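Speaker notes, Feb 2, 2019
Pouran Shojaei, for the Stusach evening classes open house

Start with the library story. Three of us at a table, one borrowed whiteboard, and Esmaeil Taheri asking why adults who never finished high school had to prove themselves on paper before they could sit in on a college class. We didn't have an answer! So we wrote to the college and asked for a room. (Pause here, people usually laugh at how small the room was.)

Then the first term. 11 students, one course, no fees, bus fare covered. We read short stories and local history, and the arguments ran so late that the building had to be locked around us. I still love telling this part — don't rush it.

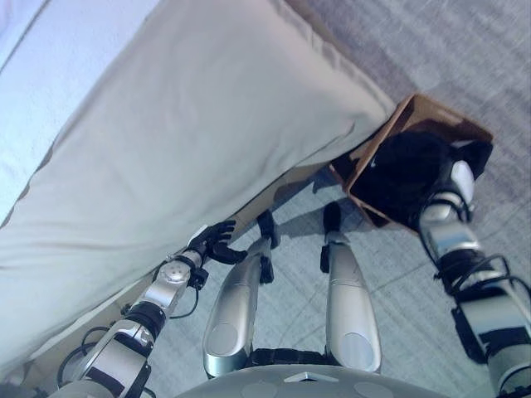
Now on to where we are today. 54 students this year, four courses, and the Nouri Fund paying for books. Mention that Esmaeil's writing course filled first and that he is adding a second section in June. Say thank you to the college instructors by name, list is on the yellow card.

Read the two lines from the student newsletter. Slowly. Look up after the first one.

What we want next: child care on class nights, and a real path from our courses into credit courses. The second one is hard and I should say so. We've had good talks with the registrar, and I'm really excited about where they could go, but nothing is signed.

Questions. If someone asks about applying, there is no test and no transcript, just a chat over coffee. Sign-up sheets are by the door.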